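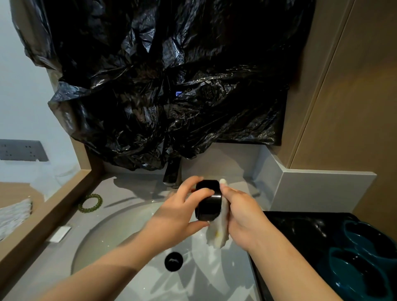
Black plastic bag over the bathroom sink

Subject: Re: Lolline brickworks labor list, second copy
From: Keegan MacLeod
Date: 12/20/20

I went back through my notes on this before answering, and I think the two copies can be told apart. First the part of the earlier message I'm replying to:

> I have been working from the carbon copy of the Lolline list that is in the
> Gridberg town papers. It has no heading and no signature. The index says
> it is a list of volunteers for seasonal work, but I doubt that. Several of
> the people on it were over seventy, and one was a schoolteacher who
> had been dismissed the year before.
>
> Does anyone know whether the original survives? And is the handwritten
> column on the right a wage, a barracks number, or something else? In my
> copy it stops after page 2.
>
> I would also like to know who typed it. If it came from the town office then
> the mayor must have seen it, and he told the court after the war that he
> had never seen any list.

The original does survive, or at least an earlier copy does. It is in the Irala district file, bound in with fuel receipts, which is probably why it was missed. It runs to 9 pages and has 216 names. Your carbon should have the same number if all the sheets are there. If you come up short, check whether page 6 is missing. It was missing from the microfilm I used first.

The Irala copy does have a heading: "Persons assigned to the brickworks by order of the town." The word is assigned. I don't know where the indexer got "volunteers." My guess is that it was taken from the mayor's own statement, which uses that word more than once, and that whoever wrote the index in the sixties had the statement at hand and the list without its heading. I have asked for the index entry to be changed and have not had an answer.

On the handwritten column, I am fairly sure it is neither a wage nor a barracks number. The workers were not housed at Lolline in the first months. They walked out from Gridberg each morning and were walked back. The numbers in the column match house numbers in the tax roll for the streets by the river, where the families had been moved that June. I checked every name on the first 3 pages against the roll. All but two matched. One of the two is a spelling problem and the other I can't explain.

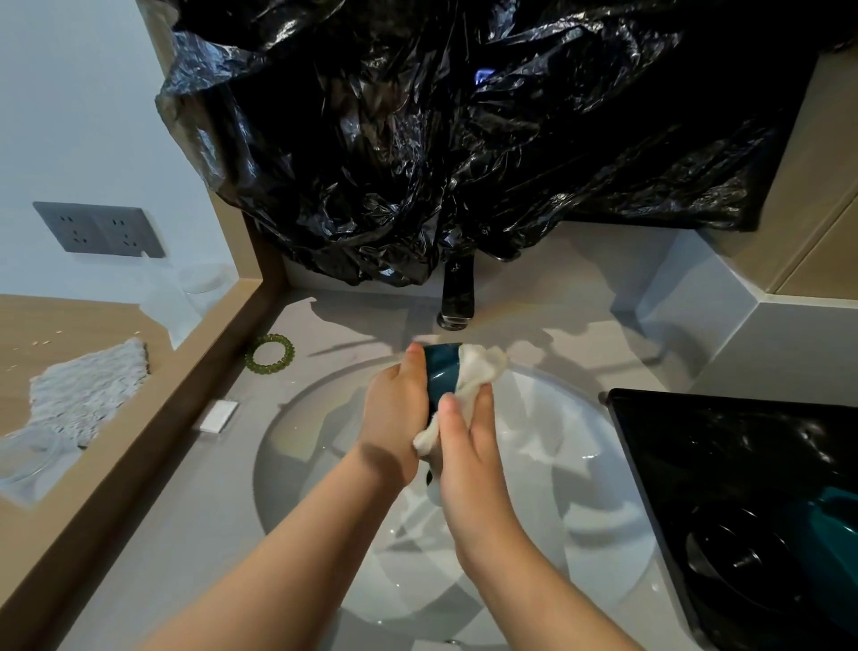 Wiping a teal cup over the basin

So what you have there is an address column, and it was filled in by someone who had the tax roll in front of them. The tax roll was kept at the town office. It was not lent out, as far as I have found. That doesn't prove the mayor saw the list, but it does put the work in his building.

As for who typed it, I can only give you what the typewriter shows. The lower case "r" sits a little high and the "8" is filled in at the top. The same two faults are in the town's bread ration notices and in the letter to Nguyen that was discussed on this list a few years back (the engineer at the brickworks, who asked for more men and was told to expect them). I have not seen them in anything from the district office. I would want someone with more experience than I have to look at the sheets side by side before I put it in print.
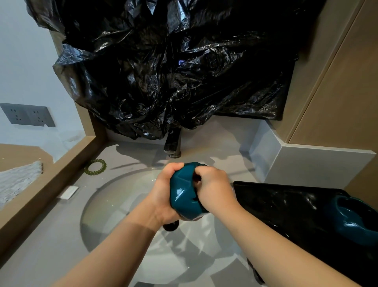
The schoolteacher you mention is on page 4 of the Irala copy. There is a pencil mark beside her name and eight others on the same page. I used to think these were people who had been let go. I no longer think so. Five of the nine turn up on the transport list in the fall, and I have found nothing later for the other four. If anyone on the list has family papers with any of these names I would be glad to hear from them, on or off list.

One more point about the court statement. The version usually quoted is the printed summary, in which the mayor says he "never saw any list." In the typed transcript the question put to him was about the transport list only, and the brickworks had not come up yet. When it does come up, a few pages on, he says that the men were "found through the usual channels" -- and the judge moves on to the next matter. I think that answer deserves more attention than the one everybody cites, and it was never followed up.

I can send my transcription of the Irala copy to anyone who wants it. It is plain text, typed by me, with the original spelling kept and my own guesses in brackets. Please don't post it to the open web yet. I have two families who asked to read it first, and I told them they could.

If you can tell me what paper your carbon is on, and whether the sheets have punch holes on the left or at the top, that would help. The Irala sheets have them at the top.

Keegan MacLeod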